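Furnival open day: soap, stairs and a very good sandwich

I'd been meaning to go to the Furnival open day for years and every July I managed to be somewhere else. This time I put it on the fridge in thick marker, got the early train out of Nostton, and was standing at the gate with a coffee well before they let anybody in.

If you don't know Furnival, it's the old soap works on the river side of Ilton, the long brick building you see from the train just before the bridge. They still make bar soap there, the plain kind that comes in paper, plus a few fancier ones for gift shops. The smaller outbuildings have been rented out to all sorts of people over the years, and on the open day most of them unlock their doors too, so you get the soap and then a whole afternoon of wandering around poking your nose into things. My favorite kind of day!

Getting in was easy enough. You pick up a paper wristband at the gatehouse and they give you a time for the main tour. I got 10 a.m., the first one, in a group with two retired couples, a dad with twins, and a man in a cycling jersey who knew a frightening amount about boilers.

Our guide was Nomvula Chauke, who started in the wrapping room as a summer job and now runs the whole production floor. She was great. She talks fast and walks faster, and she let us ask about anything, including (the cycling man again) the boilers.

The smell hits you on the stairs. I'd expected lavender or something like it, and what you get first is warm fat, a bit like a kitchen after a roast, with the perfume floating on top of it. Nomvula said she can't smell any of it anymore, and that her kids can tell which bar was being made that day by hugging her when she gets home.

The big pans are on the upper floor. They only had one going for the visit, and we looked down into it from a walkway with a mesh floor, which I did not love. It's thick and slow and the color of vanilla pudding, and every now and then a bubble comes up and goes plop. One of the twins laughed every single time. From there the soap gets dried, chopped into noodles (they really do call them noodles), mixed with color and scent, and squeezed out downstairs in one long endless bar that a cutter chops into lengths.

I could have watched the stamping press all morning. It's a green cast iron thing with a brass die in it, and it comes down with a thump you feel in your shoes. Each of us got to keep a bar straight off the line. Mine has the name a tiny bit crooked and I'm never going to use it.

The wrapping room was quieter. Most of it is done by machine, but the gift bars are still folded by hand, and we all got to try. I was terrible at it. The woman at the table did one in the time it took me to find the edge of the paper, and then very kindly told me mine looked "homemade." The record, according to a card pinned to the wall, is 421 in a single shift, and I believe it was set by someone with more fingers than me.

After the tour you're free to roam. There's a map on the back of the leaflet, but it's a photocopy of a photocopy and the numbers have gone furry, so I gave up and followed the people ahead of me. I went through a bookbinder's, a furniture restorer's with a half-stripped piano in it, and a few workshops where I just nodded and looked interested.
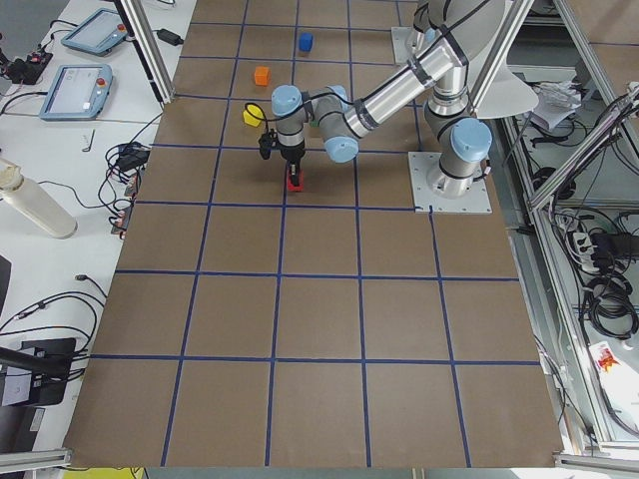 By then I was starving, so I headed for the yard, where the food was. There were three vans and one folding table, and the folding table had the longest line, so naturally I joined it. It was worth every minute. Roast pork, pickled onions and mustard on a soft roll, 8 dollars, and they'll put crackling on it if you ask. I asked. I ate it sitting on a low wall with my back against warm brick, watching a brass band try to keep their sheet music from blowing into the river.

The other thing I'd come for was the little museum room over the gatehouse. It's only open on this one day and you have to climb a spiral staircase to reach it, so go before lunch and not after, like I did. Inside there are old wrappers in frames, delivery ledgers, and a shelf of soaps shaped like things: a swan, a lighthouse, a set of chess pieces with a missing bishop. One ledger was open to an order from the hotel at Tandotport for 2,999 guest bars. I asked the man on the door why it wasn't an even three thousand and he said he'd been wondering that since he was a boy. The handwriting in those books is gorgeous – all loops, no crossings out – and I'd have stayed longer if the room had had a window that opened.

A few practical things if you're thinking of going next year. Wear flat shoes, and ones that cover your toes, or they'll hand you a pair of loaner clogs at the bottom of the stairs. The main tour has a lot of steps, but there's a ground floor version that skips the pans and still gets you to the press and the wrapping room. Tours take up to an hour. Parking at the works is tiny and fills up right away. The train is much easier, and the walk from Ilton station is flat and follows the river the whole way, with ducks.

Bring some cash too. The factory shop takes cards but the sandwich table doesn't, and I had to borrow from the cycling man (I paid him back at the station, in case he's reading this). The shop sells misshapes by the bag at the end of the day. I bought two bags, then went back for a third, and I had to carry the lot home on my lap because the handles gave out before I even reached the platform.

I'd happily do the whole thing again, and next time I'm taking my sister, who'd be far better at the folding. Meanwhile my coat, my bag and most of my hallway smell of pine soap, and the cat is not speaking to me. If anyone knows a recipe for that pickled onion, please leave it in the comments – I've tried twice now and I'm not even close.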